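Handonitz Adult Reading Program
Progress report to the Arkton Fund
October 18, 2024
Submitted by Bukola Ajayi

Short one this time, the full numbers go in the February report.

Enrollment. 185 learners signed up, up from 157 last term. 28 more than last term then, mostly the evening groups. Fillemham branch is full and has a wait list. Eze branch still has room on the morning side, we're putting up new flyers at the bus station and the clinic.

Tutors. 13 active. Lost two over the summer (one moved, one new baby). Ifeoma Jibrin is running the training nights now and they are going well, better attendence than when I did them.

Patio at Fillemham is open for one-on-one sessions while the weather holds.

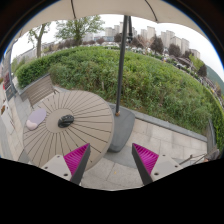

Round slatted table on the patio, Fillemham.

Money. Spent $2563 so far on workbooks and printing. Bus passes not billed yet, expect that to land next month. Nothing over budget. Would like to move what's left in the snacks line over to large-print books, please confirm by email if OK.

Problems. The level 2 workbook went out of print, so we are mixing two older sets and the page numbers don't match. Slow going for tutors. Child care is still the main reason people drop out of evening groups.

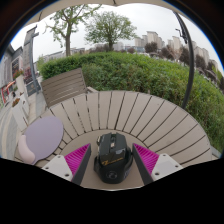 Asked the church next door to Eze about using their nursery room, waiting on an answer. If its a no we'll try a Saturday-style family session at the library instead, would need one extra paid helper.

Next: mid-term reading checks, tutor training part two, order the large-print books once you say yes.

B.A.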